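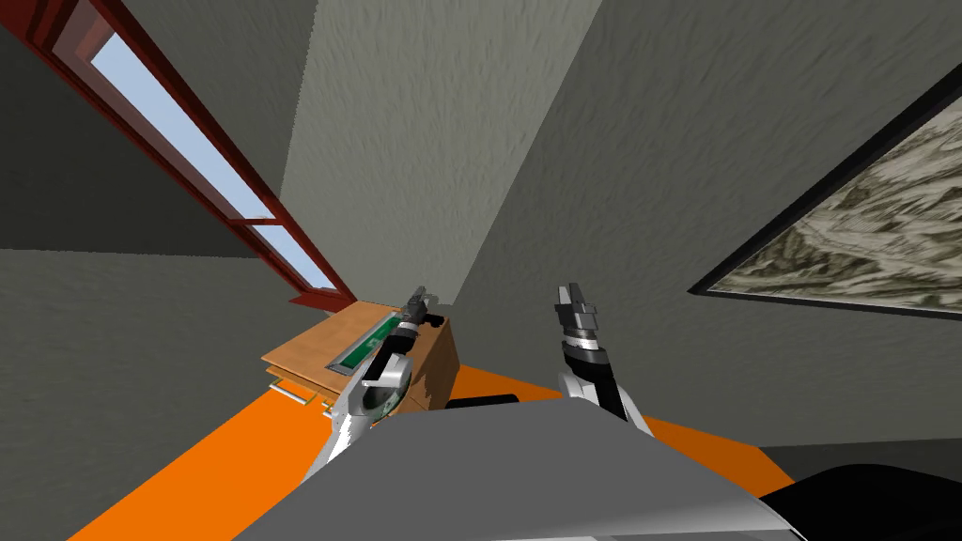

Dalterent will switch its Mendis home signal repeaters to new firmware in November, changing how the units hand a call over between the mobile network and Wi-Fi. Version 23 replaces the fixed signal threshold with one that the unit sets itself after measuring the room for 12 hours. The company has also rewritten its placement guide. Customers are now told to leave the repeater in the open and clear of large furniture, so a spot behind a wooden cabinet like the one in the rendered room is out, and the top of it is acceptable only if the aerial side faces away from the wall.

The update is sent over the air and needs no action if the repeater is left plugged in. Each unit restarts once, between 2 am and 4 am, and is out of service for some 200 seconds. Calls in progress through the repeater at that point will drop. Emergency calls made during the restart will use any outdoor signal the handset can find.

Handsets need Wi-Fi calling turned on for the handover to work. On most phones the setting is found under the mobile network or SIM menu. Dual-SIM phones must have it enabled separately for each line. Phones without Wi-Fi calling can still use the repeater, but will stay on the mobile network even where the signal is poor.

The older Oka model will not receive version 23, as its memory is too small. It will go on working with the present firmware and will get security fixes only. Owners can exchange an Oka for a Mendis at a cost of 60 euros, with the power supply included. The old wall bracket does not fit the new unit.

A trial in the Rimkutė district ended last month. Dalterent has not published the dropped-call figures from it. The revised placement guide is on the support pages, and printed copies can be ordered through the customer line.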